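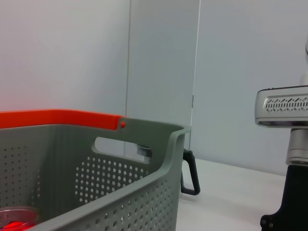 Brynhildur Kirkegaard asked on the sign-up page whether we'd get to see the arms fail, and I'd say that is the right thing to ask of any open day. I went to the one at Uvton in September. Has anyone else been?

Posted by tallowmill

--

Posted by pkt_loss

I went, morning slot. It was better than the Plenesport one, where you stood behind a rope and watched a video loop. At Uvton you could stand near the table and ask for things. Gerardo Cruzado ran our group and he answered most of what people threw at him. He wouldn't give a price.

--

Posted by hexnut_dana

Afternoon slot for me. I thought it was slow. My kid gave up and went to look at the vending machine. They say the setup has had 500 hours of running time, and I expected more speed for that.

--

Posted by tallowmill

Slow, yes. But the basket work is the hard part. Things lie on top of each other, and a clear jar is bad news for a lot of vision systems. Here's one from the table.
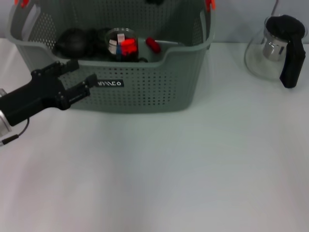 Basket and glass teapot on the table at Uvton.

I asked Gerardo about glass and he said it is still their worst category. Out of 418 logged picks on glass, 328 went through without a person stepping in. I wrote that down on the back of the parking ticket, so the numbers are right.

--

Posted by pkt_loss

That matches what he told us. He also said the Ingvarsson software does the planning and the Pronden people only do the grippers. I had assumed it was all one company.

--

Posted by hexnut_dana

328 out of 418 is not something I would put on a poster. That's a lot of tea on the floor.

--

Posted by tallowmill

It wasn't on a poster, I had to ask for it. I would take that over a demo that only shows the good runs.

--

Posted by orrin_k

Couldn't make it this year. Was there anything besides household stuff? I teach a shop class and I'm looking for something my students could copy with cheap parts. A full basket with glassware is out of reach for us.

--

Posted by tallowmill 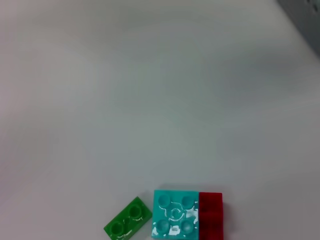

For a class I would start with small parts and skip the basket completely. You can get a lot out of one arm, a flat table and a simple sorting job. Toy bricks would do fine. The turquoise one and the red one there are pushed right up against each other, and the green one has a gap next to it, so you already have an easy pick and a harder one. Have the students plan where the fingers go before they touch any code. Gerardo said he'd send his handout to teachers if they write in – mention the open day.

--

Posted by orrin_k

Thanks, I'll write to him. We have 2 arms but one is waiting on a motor.

--

Posted by hexnut_dana

I'll give you the bricks. My kid would have stayed for that if they'd let him have a turn.

--

Posted by pkt_loss

They let a few people drive in the morning. Ask at the desk next time, it wasn't announced.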